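Leave the Away Day Alone

November 9, 2019

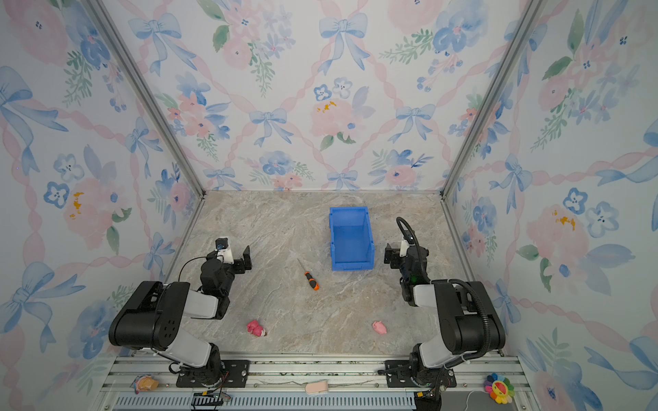

I have been on more leadership courses than I care to admit, and my grumble with most of them starts with the room. You know the sort of place. Beige walls, a flip chart, a jug of water with a slice of lemon that has given up. Somebody in head office has paid for you to go away and think differently, and then they've put you somewhere designed to stop you thinking at all. I would honestly learn more shut in with wallpaper like this, all blue bows and pink peonies and twisted ribbon, than in another conference suite at Prostley. At least I'd have an opinion about it! And having an opinion, and saying it out loud in front of people who can affect your pay, is most of what I was sent on these courses to practise.

I work for a middling-sized firm in Hisgate, 200 of us on a good day, and every May we pack the managers off for an away day. This year it was two nights with an outfit called Sorneo, who have a programme with a workbook and a coloured wheel. You fill in 70 statements about yourself (I am comfortable with silence, I enjoy finishing what others have started, that kind of thing) and the wheel tells you what sort of leader you are. I came out as a Harbour. I still don't know what a Harbour does. The other Harbours at my table didn't know either, and we had a lovely afternoon wondering about it.

Now, plenty of my colleagues would like the whole thing scrapped. They say it costs too much, and that the person who came back on the Monday was exactly the person who left on the Thursday. I did look up my share of the bill, which was £1,853, and yes, I went a bit quiet. You could buy a decent second-hand boiler for that.

But I'd keep it, and I'd keep it for the bits that aren't in the workbook. The walk before breakfast. The hour in the bar when a woman from our accounts side told me, quite kindly, that my emails frighten the juniors. I had worked down the corridor from her for years and she had never said it. She said it there because we were both out of our usual chairs and neither of us had anywhere to be. I've changed how I write emails since (more hellos, fewer full stops) and I don't think any wheel would have got me there.

So my quarrel is with the timetable. We had sessions from half past eight until six, with a working lunch, and I do wish people would stop inventing new names for eating a sandwich while being talked at. If I were running it I would do 3 sessions over the two days and leave the rest wide open. Let people drift about. Put the directors on the same tables as everyone else and take their phones off them.

Our Alcantara office did something close to that last year, partly by accident, when their trainer got stuck on a train and never arrived. They had a long lunch and argued about how holiday cover gets shared out, and by teatime they had a new rota that they are still using. They got their money back from the trainer as well.

I've put all this in my feedback form, which had a box two lines deep for "any other comments", so I carried on over the back and stapled on another sheet. The bookings for next May go in after Christmas and I'm told Prostley has already been pencilled in.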